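3.2 Dobra de toalhas estampadas

Entre todos os têxteis domésticos que observámos, as toalhas foram os que mais nos surpreenderam. Uma toalha parece o objeto mais simples da lavandaria: é retangular, não tem mangas nem botões, e quase toda a gente aprendeu a dobrá-la em criança. Mesmo assim, as 214 sessões do corpus Athumani mostram uma variedade notável de soluções, e foi um prazer enorme percorrê-las! Há quem dobre ao meio e outra vez ao meio, há quem prefira o terço, e há quem comece por uma das formas e acabe na outra.

A espessura do tecido tem um peso evidente. Nos panos finos, as camadas assentam umas sobre as outras e o rebordo fica quase reto; nos tecidos macios e felpudos, o lado dobrado arredonda e as camadas interiores desalinham-se ligeiramente, formando um pequeno degrau. Chamamos a este efeito «rebordo escalonado» e registamo-lo em dois níveis, ligeiro e acentuado. O termo já tinha sido usado no nosso relatório de maio, embora aí abrangesse também os lençóis com elástico, que agora tratamos à parte (secção 3.4).

A estampagem revelou-se um auxiliar precioso para a análise. Num pano liso é difícil saber, depois da dobra, que parte da superfície ficou virada para cima. Quando o padrão se repete, os motivos interrompidos pela dobra deixam uma pista imediata: uma figura parcialmente escondida indica a passagem da linha de dobra, e a inclinação das letras permite estimar a orientação do tecido. O protocolo Clultoma, concebido para panos lisos, não previa esta leitura, e acrescentámos-lhe por isso um campo próprio, preenchido em mais de 400 registos.

A Figura 2 ilustra bem o que acabamos de descrever. A toalha, dobrada num retângulo espesso, está pousada em diagonal na mesa de madeira clara, e o padrão de cabecinhas com capuz de bobo, acompanhado da palavra «Kuromi», mantém-se reconhecível apesar de um pouco esbatido em alguns pontos. Do lado direito distingue-se o rebordo escalonado, que classificámos como ligeiro.
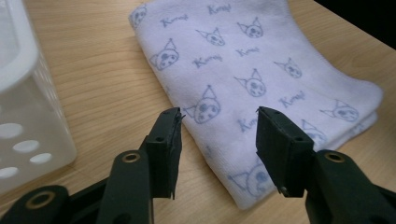 Figura 2. Toalha branca estampada, dobrada em camadas sobre a mesa, com um cesto de plástico branco à esquerda.

A posição em diagonal foi anotada em 11 sessões. Não a corrigimos na codificação: o ângulo é medido em relação ao bordo da mesa e entra como variável contínua no modelo da secção 4.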